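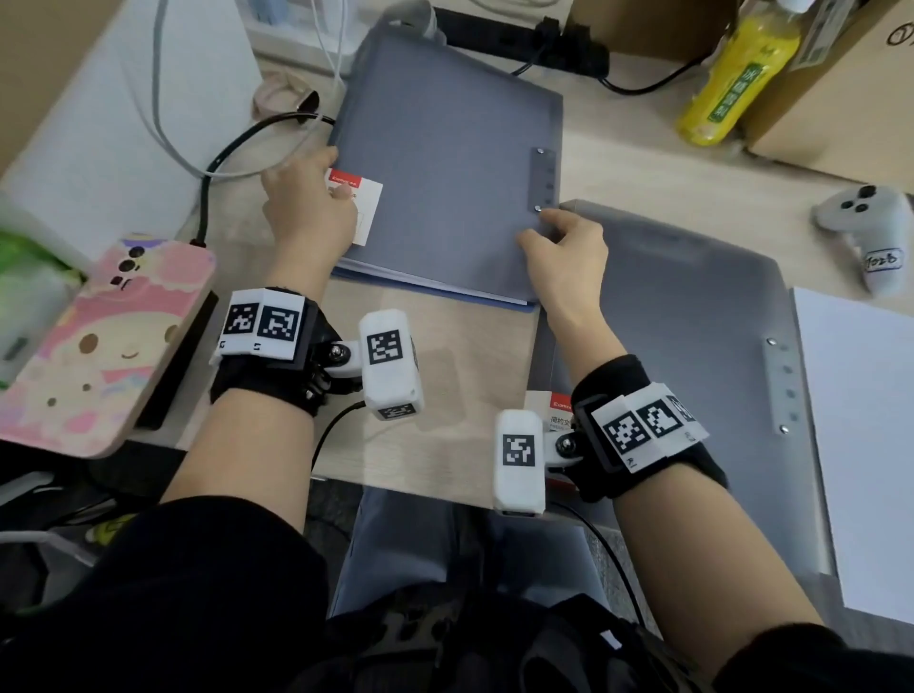
Minutes of the spring get-together, Takbridge holiday let owners

Held in the upstairs room at the sailing club, March, half past six onwards

I'm doing the minutes again, so if you don't like how I write them you know what to do (put your hand up next time!). I've kept to what we agreed and left out most of the chat about dogs, which would have filled a page by itself.

Who was there
Owners from both sides of the harbour, plus the couple who have just taken on the old net loft and were brave enough to come to their first one. Apologies came from the two cottages up by the chapel, who had guests arriving that evening and a boiler playing up. We sympathised, loudly.

Last time's minutes
Agreed as right, apart from one thing. I'd written that the top car park would be shut over the summer when I should have put that it would be shut for resurfacing before Easter. Sorry to anyone who told their guests to park in the next village. It's open now and looks very smart.

1. Changeover day
This took up the first half of the evening. Nearly all of us swap guests on the same day, and by mid-morning the lane down to the quay is solid with cars coming up, cars going down and laundry vans stuck in the middle. I said I'd be happy to move mine by a day and see if bookings suffered. Three others said they'd try it with me from May, and we'll compare notes in the autumn. The rest want to wait and see, and I can't blame them, as families do like to travel at the weekend.

We did all agree to put the same arrival time on our listings, four o'clock, and to stop letting people turn up at noon "just to drop the bags". I'm the worst for this. I will try to be firm.

2. Linen
Uvetti have written to say their prices go up from April. For a double set with towels it works out at 50 pence more a time, and I thought we'd got off lightly. A couple of owners have had grey-looking pillowcases back, and one had somebody else's bath mats for a fortnight. I've agreed to ring and ask if they can label our bags by cottage name again, as they did when we started with them. If they won't, the owners on Quay Row want to try doing their own for a season and will report back on whether they still have the strength to speak.

3. The welcome folder
We've talked about a shared folder for guests for so long that I was surprised to find we all still wanted one. The plan is one set of pages that every cottage can use (tides, bins, bus times, where to get bread before nine, who to ring for a doctor) and then each of us adds our own bits on the heating and the keys. The net loft couple asked for a page on what to do in a power cut, and we wondered why none of us had thought of it.

I've offered to type up the shared pages. Please send me your favourite walk, with the stiles mentioned, as my last guests had a pushchair and were not pleased with me. Cárdenas, the print shop by the bridge, have quoted 58 pounds for the whole first batch and will do reprints as we need them. Agreed to go ahead. Nothing glossy, please, it shows every thumb.

4. Bins and gulls
Oh, the gulls. Bags are still being left out overnight and the slipway looks dreadful by breakfast. The council will lend us the heavy sacks with a flap, one for each cottage, but somebody has to collect them from the depot. I'm going that way for paint anyway so I'll bring the lot back in the van. Come and get yours from my porch, and do please take it, I've nowhere to keep them.

5. The booking site
A few of us have had the email from Pleketti about their new cancellation terms. As far as we could make out, a guest will be able to cancel up to 48 hours before they arrive and get most of their money back. That's no good at all in August, when you'd never fill the gap. You can choose the stricter terms instead, but you have to go into your settings and do it yourself, and the button is a long way down the page. I hadn't spotted it until it was pointed out to me across the table. We agreed that everybody should look this week.

We also had a friendly disagreement about reviews. Half the room answers every one, even the silly ones, and the other half only answers when there's something to put right. I had three stars last summer because the sea was "quite loud at night". I answered that one. I was very polite.

6. Money
There's some 400 pounds in the pot, mostly from last year's open cottages weekend. We agreed to pay the printing out of it and to put a bit towards a new bench at the viewpoint if the parish will pay the rest. I'll write to the parish clerk. The old bench has lost two slats and my guests keep mentioning it in the visitors' book.

7. Anything else
The evening ferry starts running later from the end of May, so guests can eat on the far side and still get home. Please change your listings.

The owner of the blue boathouse has a spare cot and a high chair to lend, both clean and in good order. Ask a day or two ahead if you can.

If anyone finds a set of keys on a cork float, they're mine.

Next meeting
Same room, same time, early October once the half-term bookings have settled. I'll send a note round. The club have asked us to stack the chairs this time, and whoever brought the lemon cake is asked to bring it again.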